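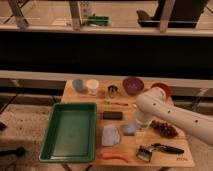

Call for Participants: Table Clearing Project, Student Robotics Club

The Dadthorpe Student Robotics Club is taking applications for its table clearing project. The project runs from October to April in the club workshop. There are 13 places. Applications close at the end of September.

Background

The project concerns a single fixed arm working over a tabletop of mixed household objects. The task is to move objects from the table into a tray, in an order given at the start of the run, without pushing anything onto the floor. Last year's group built the current software, called Wuisan, and collected 3740 recorded runs. The recordings are usable but unevenly labeled, and the software handles rigid objects much better than soft ones. Cloth is the weakest category. Thin objects lying flat are second.

This year's group will relabel the recordings, rewrite the grasp selection module, and enter the Prekar Tabletop Challenge in April. Entry to the challenge is by team and the club will enter 2 teams, drawn from the same group of participants. Both teams share one arm and one set of objects.

Who can apply

Any student enrolled in a degree or certificate program at Dadthorpe may apply, full time or part time. There is no requirement to be in engineering or computer science. Previous participants have come from statistics, industrial design, physical therapy and machine shop programs.

Applicants must be able to attend the weekly workshop session, which starts at 5:30 p.m. and ends at 8:30 p.m. Participants who miss three sessions without notice lose their place, and the place goes to the next person on the waiting list.

Students who took part last year may apply again. Up to four places are held for them.

Work areas

Applicants list a first and second choice of work area. Most people end up doing some work in all of them by February.

Perception. Segmentation of objects on the table, including partly hidden ones. Current failure cases are round containers standing close together, translucent objects, and objects whose color is near that of the table surface. Python required. Some experience with image data is useful.

Grasp selection. Choosing a grasp point and approach angle for each object. The existing module uses a ranked list of top-down grasps and does nothing clever with the ranking. The rewrite should accept a confidence value from perception and be able to decline an object and come back to it. Python or C++ required.

Motion and safety. Path planning, speed limits, workspace boundaries, stop behavior. This area also maintains the written operating procedure. Careful work is more important here than prior knowledge. At least one person in this area must be present whenever the arm is powered.

Data and labeling. Relabeling the existing runs, defining object categories, writing the record format for new runs. No programming required for labeling. The record format work needs someone who can read and edit JSON and who does not mind long discussions about field names.

Fixtures and objects. Maintaining the table, trays, mounts and object set. Replacing worn objects with close equivalents and logging the replacement. Includes some drilling and cutting. Shop training is provided in the first two weeks.

Object set

The object set is kept in labeled bins and covers the following groups: cups and bowls in plastic and metal, long thin items, flat blocks, toy produce, hand tools with bristles or irregular heads, and cloth. Objects may not be taken home. Proposals for new objects go to the fixtures group in writing, with dimensions and mass.

Layouts for test runs are drawn from a numbered list. Participants set the objects by hand according to the layout sheet. Cloth is dropped from a set height and left as it falls. Anything that rolls is placed last.

Time commitment

One workshop session per week, three hours. Expect two more hours of individual work in most weeks and more in March. Arm time outside the weekly session is booked in one-hour slots. Each team may hold two open bookings at a time. Bookings not claimed within ten minutes are released.

No sessions are held in the last two weeks of December. The workshop is closed and the arm is powered down for that period. Labeling work can continue remotely.

Schedule

October: safety training, shop training, work area assignments, first supervised runs.

November: relabeling of existing recordings. Record format frozen at the end of the month.

December: design review for the new grasp module. Short written report from each work area.

January: implementation. Weekly regression runs begin.

February: the group divides into 2 teams. Integration.

March: full timed runs under challenge rules. Code freeze in the last week.

April: Prekar Tabletop Challenge, followed by teardown and archiving of the data.

Costs and support

Participation is free. The club covers the challenge entry fees. Each team has a parts budget of $350 for the year, which must also cover replacement gripper pads. Receipts are due within two weeks of purchase. Usia, the campus equipment pool, lends laptops to participants who need one; state this in the application so that a machine can be reserved.

Travel to the challenge is by shared van. Meals on the day are not covered.

Credit

Participants may register the project as an independent study course with the agreement of their department. The club will sign off on hours but does not assign grades. Arrange this before the end of October. Departments differ on whether labeling work counts, so ask early if that is your main area.

Safety conditions

All participants complete the safety session before entering the marked floor area. Closed shoes are required. Long hair is tied back, and lanyards and loose sleeves are not permitted near the table. No one reaches over the table while the arm is enabled, including to correct a misplaced object. The run is stopped first and then restarted from the layout sheet. Runs corrected by hand are discarded from the record.

How to apply

Send one PDF of no more than two pages to the club mailbox with the subject line "Table clearing application". Include:

Name, program and year
First and second choice of work area
A description of one thing you have built, repaired, measured or written, and what was wrong with it
Any weeks between October and April when you cannot attend
Whether you need a loan laptop
Whether you intend to register for credit

Code samples are optional. If you include one, link to a repository and name the file you want read. Transcripts and letters of recommendation are not needed and will not be read.

Applicants for motion and safety will be asked to a 20-minute conversation in the workshop. All other places are decided on the written application. Results are sent in the first week of October. The waiting list stays open until the end of November.

The workshop is on the ground floor and has step-free access from the loading dock side. The bench in the labeling area is height adjustable. Questions about access or scheduling can be sent to the same mailbox before applying.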